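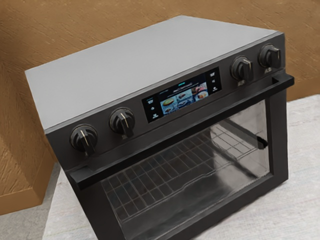 How long should a sourdough starter rest before its first bake? Ten days at room temperature, fed once a day, is what I tell every class.

Opening, 6 minutes. Say hello, mention the handout by the door. Tonight covers feeding, storage and flour. Shaping is the June talk.

Feeding. Equal weights of starter, flour and water. Stress weights, because cups are where most beginners go wrong. Pass the jar along the front row so people can smell it. Sour is fine. Pink or orange streaks mean throw it out.

Storage. Weekly bakers can keep it in the fridge. Feed it, give it an hour on the counter, then put the lid on loosely. Tell the Celon story here if time allows: the bakery there lost its starter in a power cut and rebuilt it from dried flakes. 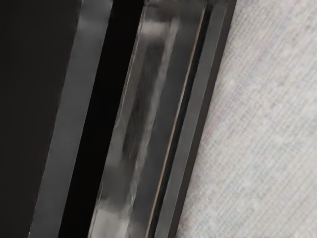

Slide 4: dark surfaces, close up.

Flour. Whole rye gets things moving fastest. Wandik rye is the one I use, and Breko sells a white bread flour that works for the daily feed. Skip anything bleached. Pause for water.

Drying. Spread it thin on parchment, leave it overnight, crumble it, jar it. It keeps for months.

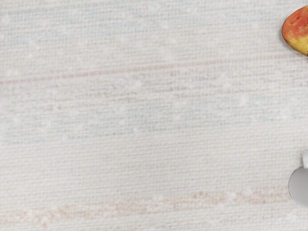
At the Dhillon library talk someone objected that rye made their starter too sour, and that switching to white flour after the first week fixed it. Worth repeating if sourness comes up.

Questions until 8:30. Spare jars go home with whoever wants one.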